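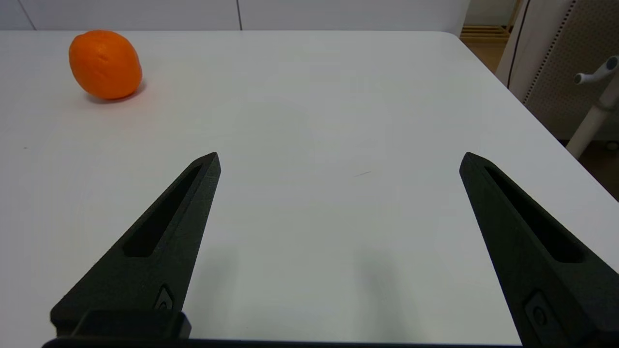

Zuletzt geändert am 22. September

Liebes Tagebuch (ja, ich schreibe das immer noch so, obwohl Larasati mich damit aufzieht), heute wieder Orangentag. Also eigentlich Tischtag, aber die Orange war die Hauptperson.

Ich bin viel zu früh wach geworden und hatte die fixe Idee, dass ich endlich den weißen Tisch leer haben will. Richtig leer! Seit April lag darauf alles, was in dieser Wohnung keinen Platz hat: die Post, der Karton mit den Kabeln, die Wolle von Kurniawati, das Ladegerät für ein Telefon, das ich gar nicht mehr besitze. Ich habe mir einen Kaffee gemacht, den ich dann natürlich habe kalt werden lassen, und angefangen zu räumen. Die Wolle in die Tüte, die Tüte in den Flur. Die Post habe ich aufgemacht, ganz tapfer, und es war nur ein Brief dabei, vor dem ich Angst hatte, nämlich die Abrechnung von Jerna. 80 Euro Nachzahlung. Damit kann ich leben, ich hatte mit viel Schlimmerem gerechnet und den Umschlag deshalb wochenlang unter dem Katalog versteckt. Blöd, aber so bin ich.

Danach abgewischt, zweimal, einmal mit Seife und einmal nur mit Wasser. Mir gefällt so ein weißer Tisch ja nur, wenn nichts darauf liegt, und sobald nichts darauf liegt, finde ich ihn ungemütlich. Also die Orange. Die hatte mir Prasetyo gestern in die Jackentasche gesteckt, einfach so, beim Abschied an der Haltestelle, und ich hatte sie erst zu Hause gefunden, als ich nach dem Schlüssel gesucht habe. Ob das nun eine Orange ist oder eine Mandarine, darüber haben wir am Telefon fast gestritten! Er sagt Mandarine, eine große. Ich sage Orange, eine kleine. Sie ist nicht richtig rund, eher oval, und liegt deshalb auf der Seite wie jemand, der sich nach dem Mittagessen kurz hingelegt hat. Und diese Farbe! Auf dem ganzen Weiß leuchtet sie so, dass ich jedes Mal hinschauen muss, wenn ich vorbeigehe.

Eine kleine Macke hat sie auch, mitten auf der Schale. Meine Mutter hätte gesagt, die muss zuerst weg. Bei uns wurde immer das Obst mit den Macken zuerst gegessen, und bis man damit fertig war, hatte das schöne Obst auch welche, sodass ich meine halbe Kindheit lang keinen makellosen Apfel gegessen habe. Ich wollte sie also gleich zum Frühstück essen. Habe ich dann aber nicht gemacht, weil Kurniawati anrief und wissen wollte, wo ihre Wolle ist (im Flur, in der Tüte, ich war so stolz auf mich), und dann haben wir fast eine Stunde über ihren neuen Kurs bei Ultico geredet. Sie muss da jetzt Vorträge halten, vor 20 Leuten, und schläft schlecht davon. Ich habe ihr gesagt, sie soll sich vorstellen, alle hätten nasse Socken an. Hat mir mal jemand geraten, mir hat es kein bisschen geholfen, aber sie hat wenigstens gelacht. 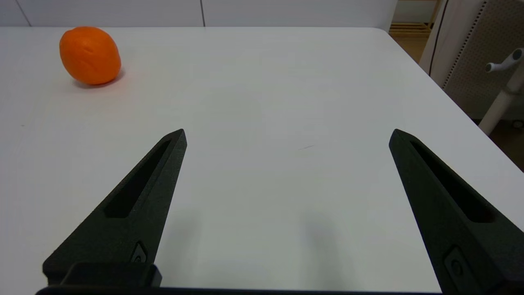
Nach dem Telefonat war der Vormittag jedenfalls so gut wie vorbei, und ich hatte noch nichts von dem gemacht, was auf meinem Zettel stand. Auf dem Zettel stand: Sutrisno zurückschreiben, Schuhe zum Schuster, Brot. Brot habe ich geholt. Beim Schuster war zu, mit einem handgeschriebenen Schild an der Tür, das ich ohne Brille nicht lesen konnte, und die Brille lag daheim auf dem Fensterbrett. Sutrisno bekommt morgen seine Antwort, wirklich, es geht ja nur um das Wochenende in Helley und ob ich mitfahre oder nicht. Ich will eigentlich schon. Aber wenn Jozef fährt, dann wird im Auto wieder die ganze Strecke lang dieses eine Hörspiel gehört, und ich bin mir nicht sicher, ob ich das noch einmal aushalte. Vielleicht nehme ich den Zug. Mal sehen.

Am Nachmittag kam dann Larasati vorbei, unangekündigt, mit Kuchen! Ich liebe sie dafür. Das Erste, was sie gesagt hat, war: »Was ist denn mit deinem Tisch passiert?« Und das Zweite: »Isst du die noch?« Nein, habe ich gesagt, die bleibt liegen, die ist von Prasetyo, und da hat sie so geschaut, wie nur Larasati schauen kann, und ich bin rot geworden wie ein Schulmädchen. Wir haben den Kuchen auf dem Sofa gegessen, mit den Tellern auf den Knien, damit der Tisch sauber bleibt. Völlig verrückt, da hat man einmal einen freien Tisch und setzt sich nicht daran. Die Krümel sind jetzt alle in der Sofaritze.

Sie meint übrigens, ich soll eine Schale kaufen, eine flache aus Ton, wie sie sie damals aus Ngau mitgebracht hat. Ich weiß nicht. Eine Schale ist der Anfang vom Ende, da liegen nach 2 Tagen die Schlüssel drin und nach einer Woche wieder die Post, und dann kann ich von vorn anfangen. Ohne Schale gefällt sie mir auch besser, so direkt auf der Platte.
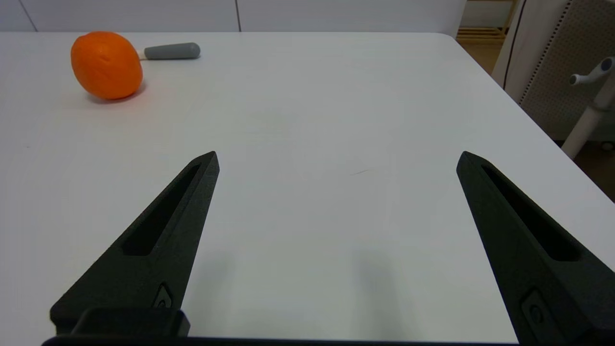

Abends, noch schnell

Larasati ist erst gegangen, als es schon dunkel wurde, und ich habe noch den Rest Suppe aufgewärmt und das neue Brot dazu gegessen. Zu fest gebacken, aber mit viel Butter ging es. Prasetyo hat geschrieben und gefragt, ob die Mandarine geschmeckt hat. Ich habe zurückgeschrieben, dass die Orange noch nicht dran war. Seitdem kommt nichts mehr, wahrscheinlich schläft er schon.

Morgen: Sutrisno antworten (!), Schuster noch einmal versuchen, diesmal mit Brille, und die 80 Euro überweisen, bevor ich den Brief wieder irgendwo darunterschiebe. Und die Orange esse ich zum Frühstück.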